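Wig stand

A wig stand is any support that holds a wig, hat or hairpiece while it is not being worn. The simplest ones are little more than a post with a rounded top, while others copy the whole shape of a head and neck, sometimes with a full face. They are found in bedrooms, shops, theaters and beauty schools, and many a family has an old one tucked away at the back of a closet.

Stands of this kind have been around for as long as people have owned wigs worth looking after. Early ones were turned from wood or made of pottery, and a good one was often handed down along with the wig itself. The museum in the market town of Plaldale keeps 2489 objects connected with hairdressing, and its wooden stands, many still bearing the pinholes of long-gone wigmakers, fill six tall cabinets on the upper floor.
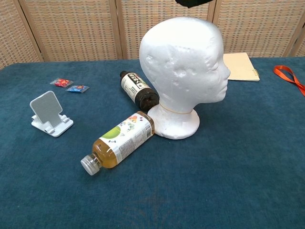
A styrofoam head with a rubber band around the neck.

Foam heads are light and cheap and take pins very easily, which has made them a great favorite for use at home. They do dent and scuff over time, and being so light they tip over under a long, heavy wig unless they are fixed to something. Canvas block heads, such as the Padwood pattern, are packed firm and come in several sizes, so that a wig can be styled on a head close to that of the person who will wear it. They cost a good deal more but will put up with years of pinning, steaming and brushing.

Folding stands, among them the Lela, are made of two thin pieces that slot together and lie flat in a suitcase. They let plenty of air reach the inside of the cap, so a freshly washed wig dries nicely on them, although they are of little help for styling.

In the theater, stands are usually labeled with the name of the part and lined up in the order the wigs will be needed. The Marinho Playhouse, which puts on a costume play every December, keeps two stands for each leading role, one for the wig in use and one for its spare.

See also: Hat block, Hairpiece, Millinery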